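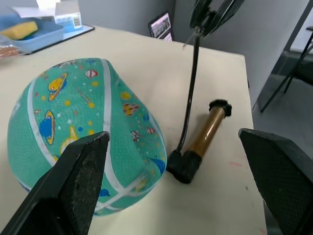

Flood warning for Dunum: does anyone believe the creek numbers?

Last updated: January, 4:50 pm

rurnard_rd
So the council page says 306 mm at the Lavska gauge since the rain set in, and the creek is "expected to ease overnight". I live two streets up from Lavska Creek and it is not easing. It was over the footbridge at breakfast and it's over the handrail now. Where do they get this stuff?

mudguard8
The gauge is up on the ridge. We're at the bottom. The two have never matched and I don't know why people keep treating it as gospel.

Usa Yensuk
It's a rain gauge, so it was never going to tell you the creek height. Those come off a separate board at the Barbier Street bridge. The "easing" line is about the rain, and the rain has eased at my place.

rurnard_rd
Then they should say so. The warning has one sentence about rain and one about the creek, and you can't tell which bit the forecast belongs to. Half my street read it as "go to bed".

wetsocks
Lost power at 2 pm near the showgrounds. The recorded message says crews are "responding". To what, from where? Haven't seen a truck all day.
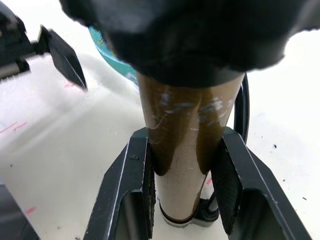

mudguard8
My trouble with the 306 is that it's one gauge and a windy night. I've kept my own readings for years and wind alone can knock a fair bit off, or shake the thing until it tips. It needs to be an upright tube gripped hard on both sides, and well clear of trees. The ridge one was on a fence post last I looked, and the post had a lean on it.

Usa Yensuk
When was that? They moved it after the last flood. It's on a steel stand now.

mudguard8
Fair enough, I haven't been up there since. Still one gauge for the whole valley though.

creekside_deb
They told us 50 sandbags would be at the depot by 8 this morning. I got there at ten past and the pallet was bare. Someone on the other page reckons it was 1000 bags. I'd like to see them.

Usa Yensuk
There was a second load at the Barbier Street end, by the tennis courts. Ring before you drive, the dip on Rurnard Road is under.

rurnard_rd
Can confirm the dip is under. I'm moving the car and not waiting for the next update.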